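Workshop notebook, glaze bench
February 2024
Pale blue, cone 6, still chasing the pinholes

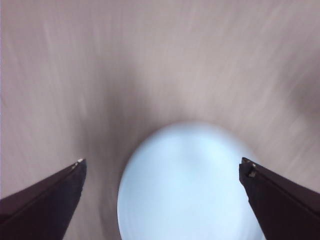 Where we are up to

The pale blue has now had 17 test firings, and I am no nearer to liking it. The colour is fine. Everyone who walks past the shelf says what a lovely colour, and then they pick up a bowl and run a thumb over it and go quiet. Pinholes. Little ones, mostly on the inside curve, where soup will find them.

For anyone reading this later: the base is the Lonley recipe, the one on the yellowed card inside the cupboard door, with the whiting cut back and the silica put up to suit. Whoever wrote the card had lovely handwriting and did not believe in units. I have assumed grams. I assumed parts per hundred for most of September, which explains the green batch.

Clay is the white stoneware from Vidal, both the old bags and the new ones. I have started writing OLD or NEW on the foot in oxide because the two do not behave the same, whatever the supplier's sheet says. The new stuff throws beautifully and then burps its way through the glaze.

Things tried since the last entry

Slower bisque. Dropped the rate to 58 degrees an hour through the middle stretch and left the bung out until it was well past red. Some improvement on OLD, none worth mentioning on NEW. Power bill not consulted.

Hotter bisque. Went up one cone. Fewer pinholes, but the pots then took glaze about as willingly as a cat takes a tablet. Had to warm them on top of the kiln before dipping. Two coats, and even then thin at the rims. Thin is brown with this one, a sort of tea-stain brown that I could pass off as deliberate if there were less of it.

Sieving. Put the whole bucket through the 80 mesh twice. Found a quantity of grit, half a sponge and the small brush that has been missing since spring. Glaze much nicer to use. Pinholes unchanged.

A soak at the top. Held it for 15 minutes on one firing and 25 on the next. The longer hold smoothed the surface properly for the first time, and I was pleased for as long as it took to turn the bowls over. Glaze had run to the foot on three of them. Ground them off at the wheel. The shelf will need a fresh wash, and so, frankly, do I.

Drop and hold. This is the one I should have tried first. Go to temperature, skip the long soak, let it fall a bit and then hold it there while the bubbles heal. The glaze is stiffer by then and stays where it was put. Best result so far. On OLD clay I would sell it. On NEW I would give it to a relative.

Kiln notes

The controller (the Cluko, left-hand kiln) is reading high again. Cones on the middle shelf say we are getting to just short of where it claims. I have put in an offset and taped a note over the display, because last time I put in an offset someone kindly took it out again, and that someone was me.

Bottom shelf still cool. I have stopped putting the pale blue down there. It goes milky and a bit sulky, with a skin like cold custard. The tenmoku does not seem to mind, so the tenmoku can have it.

Elements: 179 firings on the current set according to the tally inside the lid. Resistance is up but not alarming. I would like them to last until the winter, and I have told them so.

Cost of sets, if they don't: the last quote was $1,776 with fitting, before freight. Filed under things to look at with a cup of tea already poured.

Glaze bucket, current state

Specific gravity was all over the shop until I started measuring before stirring AND after stirring, which showed that my stirring was the problem. Drill mixer from now on. The paddle lives on the hook by the sink. It does not live in the tenmoku.

A few drops of Epsom salts solution to stop it settling like concrete. Went one drop at a time, then got bored and tipped. It is now somewhat like yoghurt. Thinned with water, which of course undoes the gravity reading, so I did that again too.

Dipping count of three for bowls. Two for anything with a narrow neck. Pour the insides first, wait until the shine goes off, then the outsides. If you do both at once the wall gets soaked right through, the glaze cracks as it dries and you will be rubbing it smooth with a finger until tea time.

Liners

Also tested the Skedilon clear as a liner, with the pale blue on the outside only. Dull but sensible. The clear behaves on both clays, no pinholes, and the join at the rim comes out a soft grey line that is nicer than I expected. It does mean the colour everybody likes is on the side of the bowl nobody eats from. I have put one by the kettle to see how it wears.

To do

Drop and hold again, NEW clay only, with the hotter bisque. Change nothing else. Nothing.

Weigh out a fresh small batch from scratch in case the bucket itself is cursed.

Wash and grind shelves before the next glaze load.

Ring Vidal about the new bags and try to sound curious.

Copy the Lonley card out with units on it, in pen — and put the original back where it was.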